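Pramolia 露天集市摊主手册
第 7 章 首次出摊的设置与操作

上一章:证照与登记 | 下一章:食品摊位的附加要求

本章适用于已经通过登记审核、准备第一次在 Pramolia 集市出摊的摊主。尚未拿到登记编号的,请先完成第 6 章。只在圣诞季或夏季夜市出摊的摊主也按本章操作,夜市的时间另见附录二。

开始之前请准备好以下物品:
登记编号(11 位,印在审核通知右上角)
能接收短信的手机
押金收据
Madow 折叠摊架一套,或经管理处检查过的自备摊架
自备刷卡机的,带上机器和充电线 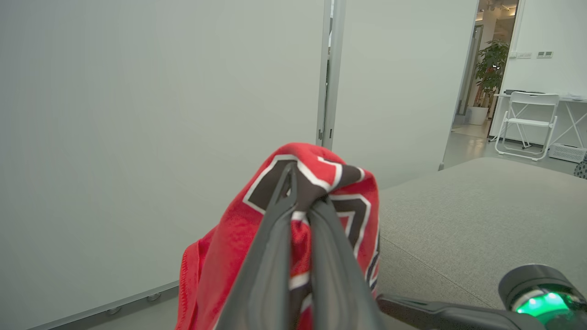

Azadeh Rostami
集市管理处 摊位与场地主管

7.1 在 Talpur 中激活账户

Talpur 是集市使用的摊位预订系统,手机和电脑都可以登录。审核通过后系统会自动建好账户,摊主只需要激活,不要另外注册。重复注册的账户没有预订权限,合并起来要等管理处人工处理。

1. 打开审核通知里的链接,输入登记编号。
2. 输入登记时留的手机号码,点"获取验证码"。
3. 填入短信中的验证码,设置登录密码。
4. 进入"摊主资料",核对姓名、经营类别和联系方式。
5. 上传一张货品照片。照片会显示在集市网站的摊主名录里,顾客查找摊位时能看到。
6. 点"保存并提交"。页面顶部出现绿色横条,表示激活完成。

注:经营类别一经提交不能自行修改。要从旧货改为服装,或从果蔬改为加工食品,请填写变更申请表交到管理处窗口。食品类的变更需要重新审核。

注:同一家庭经营两个摊位的,每个摊位各用一个账户,手机号码可以相同。

7.2 选择并预订摊位

全场共有 168 个摊位,分布在喷泉广场、教堂街和旧货坡三个区域。喷泉广场只接受果蔬、花卉和食品;教堂街接受服装、鞋帽、布料和皮具;旧货、古董、书籍和手工艺品在旧货坡。系统只显示与经营类别相符的空位。

1. 登录后点"预订摊位"。
2. 选择出摊日期。可预订的日期显示为黑色,灰色日期为停市或已满。
3. 在平面图上点一个空位。空位为白色,已订的为蓝色,固定摊主的位置为深灰色。
4. 查看弹出的摊位信息,包括长度、朝向、有无电源、有无遮阴。
5. 点"保留"。系统保留十五分钟,超时自动释放。
6. 选择付款方式并付款。
7. 下载摊位凭证,存在手机里或打印出来。

首次预订还要支付押金 398 元,一年内没有损坏和欠费的,退出集市时全额退还。押金和摊位费分开结算,收据也是两张,请都保留。

注:旧货坡靠墙的一排地面有坡度,摆玻璃器皿和瓷器的摊主最好选靠路的一排。平面图上看不出坡度。

注:教堂街北侧上午没有太阳,下午从两点起直晒。卖染色布料和皮具的摊主请自备遮阳布,或者选南侧。

注意:摊位不得转让或转借。入场检查时,到场人与凭证姓名不符的,按未预订处理。家人或雇员代为看摊的,要提前在"摊主资料"里添加为协助人,最多两名。

7.3 入场与卸货

入场口在河滨路一侧,早上六点开放,七点半关闭,之后车辆不能再进入。步行推车的可以从教堂街南口进,八点前到位即可。

1. 到达入场口后停在黄线外,关闭发动机。
2. 向值班员出示摊位凭证。手机屏幕亮度请调高,扫码枪在暗处读不出来。
3. 领取当天的车辆牌,放在前挡风玻璃内侧。
4. 沿地面箭头行驶到自己的区域,全程单向,不得掉头。
5. 卸货,把货物放在摊位线以内。
6. 先把车开走,再回来搭摊。
7. 车辆停到河滨停车场,交还车辆牌。

卸货时间为二十分钟。大件家具和冷藏设备可以在预订时勾选"延长卸货",批准后为四十分钟。

注意:消防通道用红色实线标出,任何时候都不能停车、堆货,也不能放推车。教堂街中段的通道较窄,红线离摊位很近,搭遮阳布时布的外沿也算在内。

值班员换班在六点四十五分,这段时间入口会排队。Farzad Arabzadeh 负责入场口的安排,车辆超长或带拖车的,前一天打电话到管理处留言,由他回电确定入场顺序。

7.4 搭建 Madow 折叠摊架

租用摊架的,在喷泉广场东侧的仓库领取,凭摊位凭证登记。每套包括折叠骨架一副、顶布一块、台板两块、压重袋四只、固定带若干。领取时当面检查,缺件当场补,离开仓库后发现缺件的按丢失计。

以下步骤需要两个人完成。

1. 把骨架立在摊位中央,四只脚对准地面的白色角标。
2. 两人各站一侧,握住下方横梁,同时向外走,拉到一半停下。
3. 把顶布盖上,四角的搭扣先不要扣紧。
4. 继续拉开骨架,直到顶部滑块发出"咔"的一声。
5. 扣紧四角搭扣,再系中间的固定带。
6. 从一侧开始升高,每只脚升一格,转到下一只,四只脚高度一致后再升下一格。
7. 每只脚挂一只压重袋。
8. 装台板,卡槽朝下,轻压两端确认不晃动。

注意:不要握剪式连杆的交叉处,拉开和收拢时都容易夹手。

注意:压重袋没有挂好之前,不要离开摊架,也不要开始挂货。风力预报达到五级时,每只脚要挂两只袋,多出的在仓库领,不另收费。达到六级时不得使用顶布。

注:滑块卡不到位时,多半是顶布一角压在骨架里。退回第 3 步重新铺平,不要用锤子敲。

自备摊架的尺寸不能超出摊位线。第一次使用前带到仓库检查,合格的贴蓝色标签,标签有效期一年。标签磨损看不清的,拿旧标签来换。

7.5 货品陈列与标价

1. 从台板后方开始摆,较高的货放后面,前沿留出顾客翻看的位置。
2. 每类货品放一张价签,写明单价和单位。果蔬写明产地。
3. 称重货品的秤放在顾客能看到读数的一侧。
4. 摊主牌挂在左前脚,离地一米五。

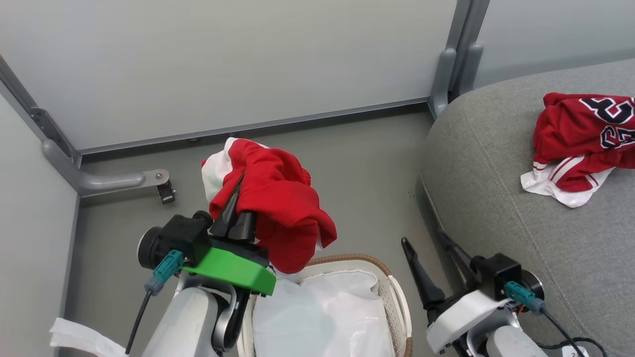 价签可以手写,字要让站在摊前的人看得清。旧货和古董允许议价,但仍然要标价;整箱处理的书和杂物,在箱子上贴一个统一价即可。二手服装要与新货分开,挂"二手"字样的牌子,牌子在仓库免费领。

卖鲜鱼和海产的摊位另有冰量和排水的规定,见第 8 章。奶酪和腌肉可以试吃,试吃用的签子和纸碟由摊主自备,旁边放一个收集桶。

不得使用扩音设备叫卖。音量正常的收音机可以,邻摊提出意见时应关掉。

注:货品照片与实际货品类别差别太大的,巡场员会要求更新 Talpur 中的照片。更新方法同 7.1 第 5 步。

7.6 连接电源

有电源的摊位在凭证上标有闪电符号。电箱在摊位后方,每箱供四个摊位使用。

1. 确认自己的插座编号与摊位编号一致。
2. 使用户外型延长线,完全拉开,不要盘着用。
3. 先插好设备一端,再插电箱一端。
4. 打开插座上方的小开关,指示灯亮后再开设备。
5. 用橡胶线槽盖住经过通道的电线。

注意:不得使用电热水壶、电暖器和电磁炉,食品摊位获批的设备除外。跳闸后不要自己合闸,拨打电箱盖上的号码,由 Afshin Talebi 或当班电工处理。跳闸当天再次发生的,该摊位当日停止供电,费用不退。

下雨时插头接口要离地,挂在骨架的横梁挂钩上。

7.7 设置刷卡机

集市统一提供的刷卡机型号为 Mindodness,自备其他机器的可以跳过本节。租用的机器已经装好 SIM 卡,第一次开机要和摊主账户配对。

1. 长按侧面按键,直到屏幕亮起。
2. 选择语言。
3. 在 Talpur 中打开"收款设备",点"添加"。
4. 把屏幕上显示的配对码填入 Talpur。
5. 等待机器自动重启。
6. 做一笔最小金额的测试收款,再做退款。
7. 在 Talpur 的"今日流水"里核对两笔记录都在。

注:教堂街中段信号较弱,配对最好在仓库门口做完。收款时显示"等待网络"的,不要重复刷,等提示结束后查看流水,没有记录再重新收。

注:打印纸每卷够用一个集市日,备用卷在仓库领。装纸时光滑的一面朝外,装反了打不出字。

款项在下一个工作日转到登记的银行账户。更换银行账户请带证件到窗口办理,系统里不能改。有关流水和到账的问题由 Mi-kyung Seo 答复,来信请写明摊位编号和交易时间。

7.8 收摊与退场

集市下午两点结束,夏季夜市为晚上十一点。结束前不得收摊,货品提前售完的可以盖上台板,人可以离开,摊架要留到结束。

1. 听到铃声后停止销售。
2. 关闭设备,关插座开关,拔电箱一端的插头。
3. 把货品装箱,放在摊位线以内。
4. 拆台板,取下顶布,抖净后折好。顶布潮湿的不要折,搭在手推车上交回仓库。
5. 按 7.4 的相反顺序降低并收拢骨架,最后才取压重袋。
6. 清扫摊位。纸箱压平放到蓝色箱笼,果蔬残余放到棕色桶,其余放灰色桶。
7. 入场口重新开放后再去取车。
8. 交还租用的摊架和刷卡机,让仓库在凭证上盖章。

注意:没有归还章的凭证会使账户暂停预订。补章请在下一个集市日之前到仓库办理。

木托盘和泡沫箱不收,请自行带走。

7.9 取消、改期与缺席

集市日前一天中午十二点以前取消的,摊位费转为余额,可用于以后的预订。十二点以后取消的不退。因天气停市时系统会发短信,费用自动转为余额,不需要申请。

改期步骤:
1. 进入"我的预订",点要改的日期。
2. 点"改期",选择新的日期和摊位。
3. 两次摊位费不同的,补足差额或转入余额。

每笔预订只能改期一次。没有取消也没有到场的记为缺席,一个季度内缺席三次的,下个季度只能在开放预订的最后一天预订。因病缺席的,把证明发给管理处的 Angelica Layug,核实后撤销记录。

一月份集市停两周,检修电箱和重画地面标线,停市日期以平面图上的灰色日期为准。标线重画以后,部分摊位的编号会变,固定摊主请重新下载凭证。

7.10 常见故障

收不到验证码:检查手机号码是否与登记时一致。换过号码的,带证件到窗口更新。

平面图打不开:更新浏览器,或改用手机登录。页面只显示一半时,把缩放调回原始大小。

找不到空位:确认选择的日期和经营类别。固定摊主请假释放的位置在前一天下午六点放出。

付款后没有凭证:先看"我的预订"里的状态。显示"处理中"的,等一小时;显示"未付款"而银行已扣款的,把扣款截图发到管理处。

扫码不通过:请值班员手工输入登记编号。编号里的数字零和字母 O 不要混淆。

骨架收不拢:检查四只脚是否都降到最低一格,滑块是否已按下。

其余问题在集市日找穿绿色马甲的巡场员,平日到管理处窗口,上午九点至下午一点办理。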